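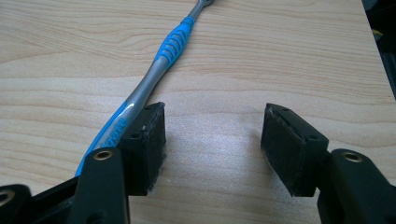
My sister had given me until supper to teach the thing to pick up a toothbrush, and by supper she meant hers, which is served at five on the dot, and not mine, which is served when I remember it.

We had been at it since October, the two of us, in the back half of the old feed store in Nalley where she rents bench space for 13 dollars a week and the use of the kettle. Our mother can't close her right hand anymore. She can swing the arm just fine - she can still point at you across a church - but a thin handle slides away from her, and she is too proud to ask one of us to come and stand in her bathroom every morning. So my sister, who once took apart a sewing machine to find out why it sighed, said we would build Mother an arm, and I said what do you mean, we.

We called it Mutach, after a mule our grandfather had in Escobar. The mule wouldn't pick up its feet for anyone either.

A cup it could manage. A hairbrush, most days. But a toothbrush lying flat gives you so little to get hold of, and I had tried it 80 times by my own pencil marks on the wall, and gone home with the marks in my head.

"You're squeezing before you're down," my sister said, not looking up from her soldering.

"I'm down."

"You're near down. Mother would tell you the same."

I lowered it until I was sure I would scratch the table, and then a hair more, and I thought about Mother's fingers when she used to pick pins up off the linoleum, how she never grabbed at them, how she just sort of let them come to her. Then I closed it, slow as I could stand.

"Well?" said my sister.

I told her to put the iron down and come over, and to bring the pencil.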